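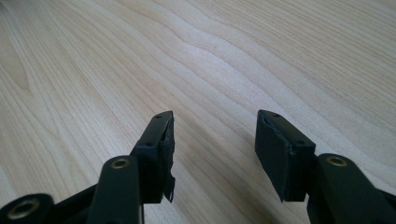

The pale table, grain running uphill to the right.

December, 4:40 pm. Paste, ledger, more paste.

The Trastska ledger is back on the job list after its long rest under "pending," a word that in this shop means we lost the slip. It's the 1758 account book, 1064 pages if you believe the pencil note inside the front board. Kwesi does not believe it. He got a different number last spring and then refused to go through it again, so the pencil note stands.

State of things: spine leather gone at the head, sewing broken in two places, first gathering hanging on by one thread and good manners. Boards sound. Somebody in the past fixed the back hinge with a strip of cloth tape and what smells like carpenter's glue. It was a strong repair. It was so strong that the paper tore next to it instead, and so we inherit a perfect hinge attached to nothing.

Started on the tape. Methyl cellulose poultice, thin layer, polyester over the top, 20 minutes. Lifted one corner with the bone folder and got a brown smear and a sulky noise. Second round, same time, thicker layer. That did it for the cloth. The glue underneath came off in crumbs with the small spatula, except along the joint, where it has soaked in and will have to be left. I'd rather have a stain than a hole.

Paste. The old jar had gone pink, so out it went. New batch of wheat starch, one part to five of water, soaked over lunch, cooked on the small hot plate with me stirring and thinking about my life. It went glassy on schedule and then I took a phone call and it caught on the bottom. Sieved it three times. It is now a bit thin and has one or two opinions in it, but it brushes out all right. The label says "good paste." The other jar says "paste." Please don't ask what the difference is, just use the one that says good.

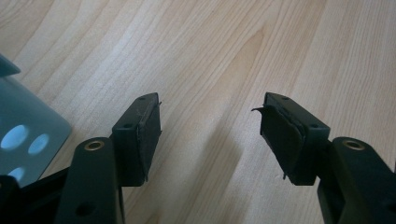
Repair paper. We have the Ista in two weights and the Flores in one, and the drawer says we have a third weight of Ista, which is a lie told by an empty folder. Tried the three on scrap from the spoiled flyleaf:

Ista light: vanishes nicely, you can read through it, but it curls the second the paste touches it and then sticks to the tweezers, to itself, and to me.
Ista medium: behaves. Slightly too white. Could tone it with a weak tea-colored acrylic wash, and have done so on two strips, now between blotters.
Flores: lovely feel, good long fibers when you tear it along a water line, wrong color entirely. Looks like a bandage.

Going with Ista medium, toned, for the tears and the fold guards. Ista light for the three leaves where the ink has eaten through, provided I can put it down with as little water as possible. The ink is iron gall and moves if you look at it damply. Spot test on the letter M on the first account page: slight brown halo on the blotter. So the light tissue should go on pre-coated and only just re-wetted, and not by me after four in the afternoon.

Weights: found 700 grams in the small lead bags, which is enough for two strips at once. The big iron is still at Nekholm on loan. They have had it since the summer and send cheerful messages about how useful it is.

Kwesi's view on the sewing (he came by to borrow my good scissors, and I note here for the record that they left the room): keep the original thread where it holds, link new linen into it at the breaks, leave the supports alone. Kwesi Ayaaba has never in his life recommended doing more work than needed, and he's nearly always right, which makes him hard to have around. I wanted to pull the first three gatherings and resew them. I have been talked down to one.

Small find while surface cleaning the gutter between two of the wool accounts: a flat pressed seed head, a bit of straw, and a dead moth of no great age. Seed head bagged and labeled. Moth not bagged. Further on there's a column that has been added up wrong, crossed out, added up wrong again in a different hand, and then left. I feel close to both of these people.

Left under weight tonight: back joint, two toned strips, the corner of leaf one. Don't lift the blotters to see how it's going. I know who I'm talking to and it's me.

For next time:
change blotters first thing, before coffee
pre-coat the light tissue, leave it on the mesh
thread, 18/3 unbleached, check whether we own any or just own the cardboard
ask Nekholm about the iron, politely, again
new folder label for the Ista that doesn't exist
scissors

Paste is in the fridge on the left, behind someone's yogurt. Used the last of the distilled water at 5:15, more in the hall cupboard.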